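Dinitport Formalwear Lending Library
Interim progress report to the Menon Fund
Report date: Saturday, April 12, 2025
Reporting period: December to date

1. Scope

The grant covers cataloging, cleaning, storage and the loan system for the shared stock of concert and ceremony clothing held at Nultwood. Borrowers are school orchestras, choirs, graduating students and individuals attending funerals, weddings or hearings. Work on the rented premises is outside the grant and is mentioned only where it affects the schedule.

2. Catalog

The catalog now holds 391 items. Each record gives type, marked size, measured size, fiber content, color, condition grade and shelf position. Marked size turned out to be a poor guide. Jackets from different makers with the same label vary in the shoulder by more than a full size, and trousers that have been taken in or let out seldom carry a note of it. All jackets and trousers have therefore been measured flat, and the loan form now shows measured size only.

Condition grades run from A to D. Grade D items are kept for buttons, lining and zippers and can't be booked. Shirts account for most of grade D, mainly from collar wear.

Accessories were left until last. Ties, bow ties, cummerbunds and pocket squares had been stored in mixed boxes, and many were going out on loan without any record. They now have their own series of numbers. Bow ties are recorded as self-tie, pre-tied with neck strap, or clip-on, with the adjustment range of the strap where there is one.

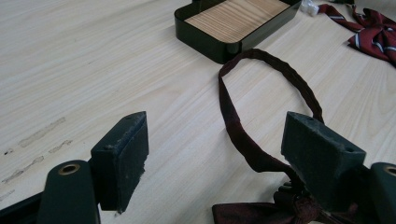
Bow ties and tray, accessories series.

Labels for accessories are still a problem. The woven labels used on jackets are too stiff for a neck strap and show above the collar. A narrow cotton tape, marked with laundry pen and sewn to the underside, is on trial. If the marking remains legible after repeated cleaning, the tape will be used for the whole series.

3. Loans and returns

There were 112 loans in the period. A loan may consist of one item or a complete outfit. Demand was highest in December, when school concerts overlapped with winter graduation, and black trousers in the middle sizes ran out. Requests that could not be met are now logged by type and size so that purchases can follow them.

Late returns were mostly group loans. In several cases the group had collected the clothing on time but had no one assigned to bring it back. The group form now requires a return contact and a return date before the booking is confirmed.
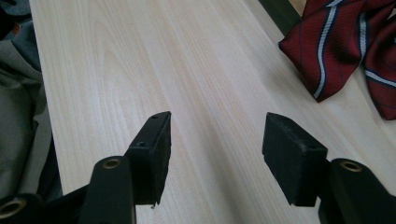

One borrower wrote on the return form that the loan period was too short for anyone who has to travel to a funeral, and asked whether an extension could be requested by phone instead of through the website. We have accepted the point. Phone extensions are now available for individual loans, and the new end date is entered in the booking system by whoever takes the call. Group loans still have to be extended in writing.

4. Cleaning

Wool items go to an outside dry cleaner. Cotton shirts are washed and pressed on site. Polyester items had also been going to the dry cleaner, which was the largest avoidable cost in the last report. Those with a washable care label have been moved to the on-site wash at 40 degrees Celsius.

Silk and silk-blend accessories are spot cleaned only. Several had lost their care labels, and the fiber content in the catalog is entered as unknown for these. They are treated as silk until tested.
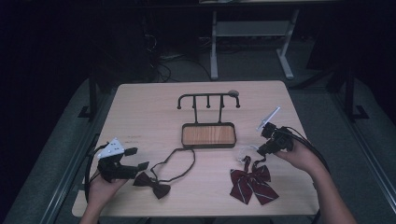
Moth control continues with pheromone traps in the wool section. Catches have been low and limited to the rail nearest the loading door. Incoming wool donations are bagged and frozen before they're shelved. The freezer holds only a few jackets at a time, so donated wool reaches the catalog more slowly than other items.

5. Booking software

The move from the spreadsheet to Skundance is complete. The import failed twice on items with more than one color and was finished after the color field was split. The system closed to borrowers for 3 days during the change. Barcode scanning works at the front desk but not at the rear rails, where the wireless signal is weak.

6. Budget

Spending is within the approved total. Dry cleaning is under budget, and garment bags are over, as the supplier discontinued the size used for long coats and the replacement costs more. We request approval to move the cleaning surplus to storage supplies.

7. Next period

Finish the label trial and number the remaining pocket squares. Buy black trousers according to the log of unmet requests. Extend the wireless signal to the rear rails. Revise the replacement charges, which still follow the original purchase prices.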